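Kids' Wear Design, Unit 3: Growth Allowance

Children grow in height first, so put your generosity into hems and cuffs. It's such a satisfying trick!
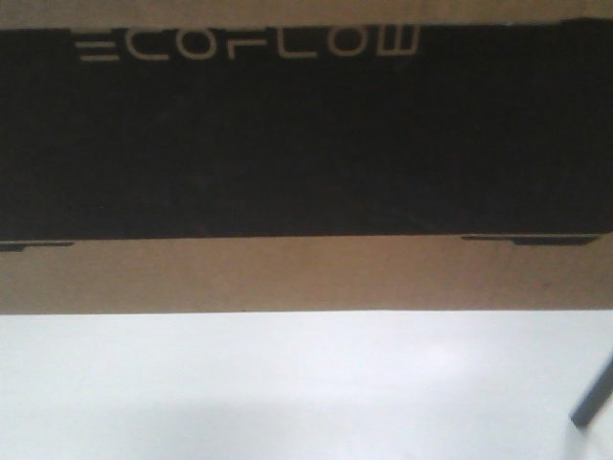
Hems

Turn up 7 cm on a skirt and let it down in July.

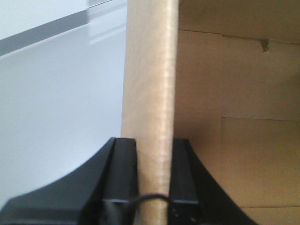 Lejla Stojanović finds that deep hems drag on light cotton, so try a tuck there instead.

Colour

Choose the lining early (I love mustard with grey).
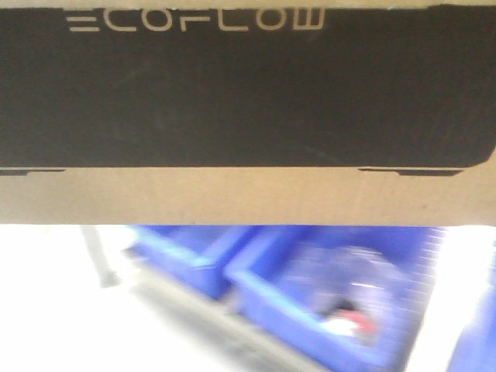 Could we use knits? asked Bogumił Kwiatkowski. Yes, please do!

Bring your Otham pattern

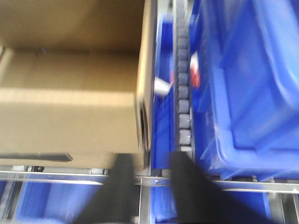 and 3 fabric swatches to the next class.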